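February 21, 2022

Packing, or something like it

Up before six and couldn't get back to sleep, so I made coffee and started thinking about the bag, which is a terrible thing to think about before six. The train to Vaklow goes tomorrow, 16 minutes past something (must look that up again tonight), and all I'd done toward it was write a list and then lose the list. It was in my coat pocket. I found it after I'd written a second one, and the two don't agree at all! The first says three sweaters and the second says one. I'm going with two.

It rained on and off until lunch and I had the radio going. I do like that flowery wallpaper. I remember thinking in January that all that brown would get me down by the end of winter, and it's gone the other way - I catch myself following the stripes when I should be doing something useful. Flowers, then a band of knots, then flowers again, and overhead too, where most people would have stopped and painted it white.
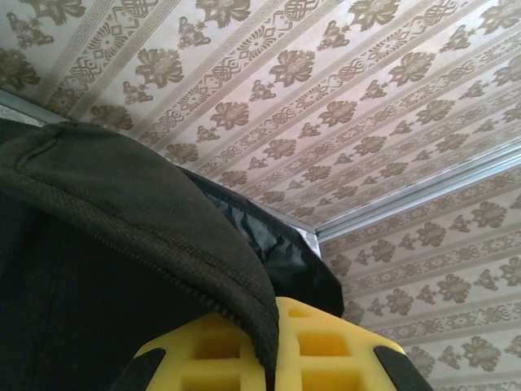 Brown flowers overhead and down the side, with the silver strip between them.

I had a go at working out where the pattern repeats and lost my place every time. My grandmother's hallway in Haltholm had paper a bit like it, only green, and my brother and I used to pick at the seam by the coat hooks until there was a bald patch as big as a saucer. We blamed the cat. I should tell him I've been thinking about that, he'll laugh.

Anyway, the bag. I took the old black one over the blue one again, mostly for the shoulder straps, and then went back and forth about the books. I always bring too many. The last time I went up to Parnodcombe I carried a 700-page history of the salt trade there and back and read the introduction, twice. So this time I had a rule, and the rule was one book for the train and one for bed, and by eleven I'd broken it. The orange and yellow one I can't seem to leave behind. I'm on page 56, it's good and slow, and I keep reading the same paragraph when I'm tired and liking it just as much.

Stopped for eggs on toast. Then I went out in the drizzle to Meijer for toothpaste and socks and somehow spent about 12 dollars on neither. Bananas, a birthday card for nobody in particular, a bag of those ginger cookies. The cookies were meant for the trip. Well, there are still some left.

When I got back to it I couldn't remember what was supposed to go in next, so I just stood there for a bit. The bag flat on its side on that flowered table covering with its mouth open, the orange book next to it, the list off in the kitchen under my coffee cup with a ring on it. I do like the table covering, too. Gray leaves and those soft orange blossoms, and it has no business going with the wallpaper but somehow I think it does.
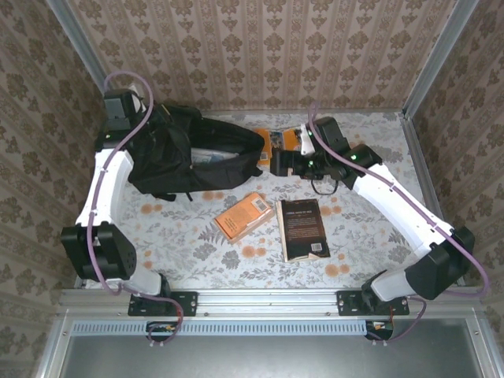
Later, after supper

Soup from the freezer, labeled "soup" in my own handwriting and nothing more. Lentil, I think. It was fine with a lot of pepper.

Still haven't decided about the second pair of shoes. If it's wet in Vaklow I'll want the boots, and if I wear the boots on the train my feet will be cooked by the first stop, so maybe boots on and the canvas ones squashed in at the bottom - except the bottom is the part I packed first. Of course it is.

Things to do in the morning: water the fern, turn the heat down, phone charger (CHARGER), sandwich, take the trash out, find the good umbrella. I've looked behind the door and under the bed. It may be at the dentist's.

My knee is sore again from the stairs, so I'm going to sit with the heating pad and read a few more pages, and then put the book straight into the bag.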